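Subject: Re: [zorkside-homes] Grout: seal it or leave it?

Hello all,

What a good question to wake up to, and it couldn't have come at a better time, as I've been up to my elbows in the stuff for weeks. I'll answer in pieces, underneath the bits I'm replying to.

> We're finally doing the upstairs shower at our place in Zorkside. The
> tiler has gone with big rectangular tiles and a cement grout in mid grey.
> He says sealing it is a waste of money. My neighbour says I'll regret it
> if I don't. Has anyone on the list lived with both? I'd also like to hear
> about cleaning, as the old grout went a horrible orange colour and I don't
> want to go through that again.

I have lived with both! Our last flat had unsealed grout and this house has sealed, and I'm firmly on your neighbour's side, with one reservation that I'll get to.

Cement grout is full of tiny holes. Water gets in, and so does whatever the water is carrying (soap, shampoo, the dye out of that purple bath stuff), and once it's in there you're scrubbing at something below the surface. A sealer soaks in and fills the holes up a bit. It won't make the wall waterproof, and your tiler is quite right if that's what he means, but it does mean a splash of something sits on top long enough for you to wipe it away. If he has used epoxy grout, ignore all of this and leave it alone. Worth asking him straight out, and asking to see the bag.

The reservation is about timing. Please, please let the grout dry out first. The tub I used said to wait 10 days, and I was so keen that I nearly went in after 2. Glad I didn't. I tried it early on an offcut board in the garage and it dried with a cloudy bloom that I never managed to shift. Whatever your own tub says, go by that.

For putting it on I've tried a foam brush, a little wheel applicator and an old cotton sock, and the sock won by miles. You rub it along the joint, leave it a few minutes and then buff the tile faces with a dry cloth before it goes tacky. Big tiles are a treat here, as there's so much less joint to do. Our old flat had mosaic on the floor and I wouldn't wish that on anyone.

Colour is the other thing I'd cheer you on about. Mid grey is a lovely forgiving choice. White looks marvellous for a month or so and then you start noticing it every time you're in there with nothing to read. I do like long tiles laid on their sides like these: 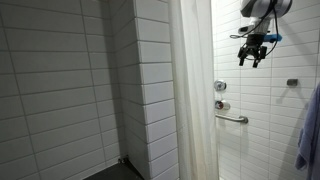
Large tiles laid lengthways, with thin darker grout lines.

Thin joints suit a big tile very well, I think, and a darker line gives the wall a bit of shape. If you're still choosing for a second bathroom, ask for a sample board with three greys on it and look at it in the evening with the lights on. I chose ours from a shop sample on a sunny morning and it came out two shades gloomier at home. I've grown fond of it now!

> Also, is there any point in those sprays you use after every shower?
> My sister swears by one and I'm dubious.

I was dubious as well, and I've gone back to a squeegee. It takes under a minute, costs next to nothing, and it's the thing that has made the biggest difference in this house, more than the sealer. Do the walls top to bottom, then flick the water off the ledge, then leave the door open and the fan running.

The orange, by the way, sounds very much like what we had, a sort of slimy film that lives on soap. Hot water, a drop of washing-up liquid and a stiff nylon brush saw ours off. I'd keep vinegar well away from cement grout, as the acid eats at it, and never mix anything with bleach. If you've a curtain, pull it out flat after you've finished so the folds can dry, and put it through a cool wash with the towels now and then.

As for the sealer wearing off, drip some water on a joint every few months. If it beads, you're fine. If the line goes dark straight away, get the sock out again. I do ours in December, when it's too miserable to be in the garden.

One last thing, for anyone else reading: the corners shouldn't be grouted at all. They want a bead of silicone, as the two walls move a little against each other and grout will crack there sooner or later. Ours had been grouted by whoever was here before us and you could get a thumbnail into the gap. Raking it out took me a whole Tuesday and I enjoyed it far more than I'd expected to.

Do let us know how it comes out, and send pictures. I'm also very happy to lend my grout rake to anyone this side of Zorkside, as long as it comes back with its spare blade.

All the best from the house with the gloomy grey grout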